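From: Demetrius Fitzsimmons
To: Melgate Home & Mending list
Subject: Re: black clothes and a good surface to fold them on
Date: 2nd February

Hi all,

I've been meaning to answer this one since it came through and then the sink backed up and I lost a whole evening to it. Quoting the original so you don't have to dig:

> I have finally cleared a corner to use for folding and I'm
> stuck on what to put on top. My old one was a white melamine
> board, and it showed every speck that came off my husband's
> black work shirts. Has anyone tried something darker? Also,
> how do you fold black things so you can tell front from
> back? I'm forever doing them inside out.
> Thanks, and happy new year to everybody,
> Tran

Tran, yes, go darker! I was a white-counter person for 18 years and I wouldn't go back. The thing I love is a gray with some green in it and plenty of veining, because lint and stray threads just sort of disappear into the pattern until you're ready to wipe down. The flip side is that small things disappear too. I lost a shirt button on one for a week (it was sitting right on a vein, laughing at me).

The other thing to think about is shine. A polished-looking top is lovely to slide cloth over and you can square up a hem in one push, but you do get a stripe of glare if there's a strong light overhead, and black fabric next to glare is murder on the eyes. I moved my lamp off to the side in December and it made a huge difference. If you're buying new, take a dark T-shirt along to the showroom and lay it down under their lights, and never mind the looks you get. I did it at Zandness, the tile place out past the bus depot, and the fellow there ended up helping me fold it.

Here's the kind of color I mean:
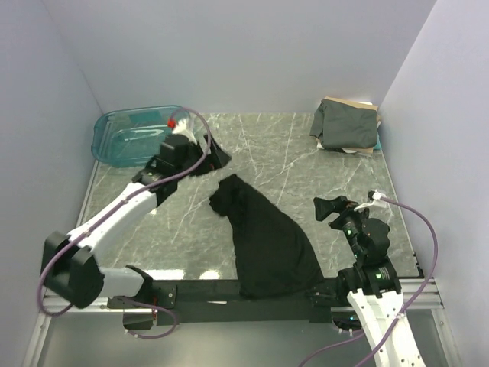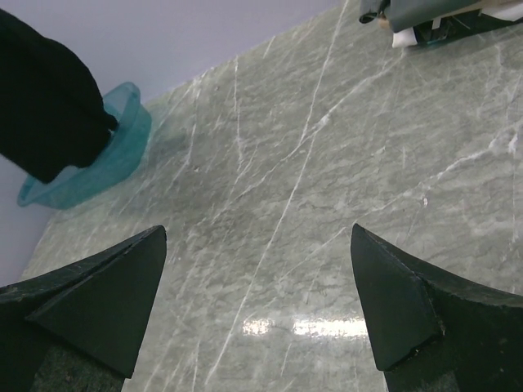

Gray-green with white veins. The black garment is in the first one, one long white vein runs down the middle of the second.

You can see what I mean about black on dark, it's a bit harder to find your edges, and that brings me to your second question. I don't start from the edges at all with black stuff. I get the whole thing spread out flat first, wide end toward me, and I don't mind if the hem hangs over the front a little. Then I feel for the label or the side seam with my fingertips. Once I've found a seam I pinch it, lift it, give it a little shake and lay it back down, and usually the rest of the garment follows along. Sides in, then bottom up to the top, then once more if it's going in a drawer.

For front and back, I put one tiny stitch of light gray thread on the inside of the back neck. It takes 2 minutes while you're watching something. My sister does hers in bright orange but I find I can see that when the shirt's on a hanger and it bugs me.

A couple of odds and ends. If your corner has walls on three sides like you described, paint them something pale. Mine are a sort of washed-out lilac and it bounces a lot of light back onto the work. And do leave yourself more depth than you think. I allowed 6 extra inches past my longest shirt and I'd have taken double if the door would let me.

Oh, and somebody asked me off-list about lint brushes. I use the Pultora one with the wooden handle. The refills are a nuisance to get, but I bought a bunch when the shop on the square was closing, so if anyone wants a couple I can bring them to the next swap. I'm also still looking for a sleeve board, the narrow kind, any condition as long as it stands up.

Tran, let us know what you go for, and send a photo!

Demetrius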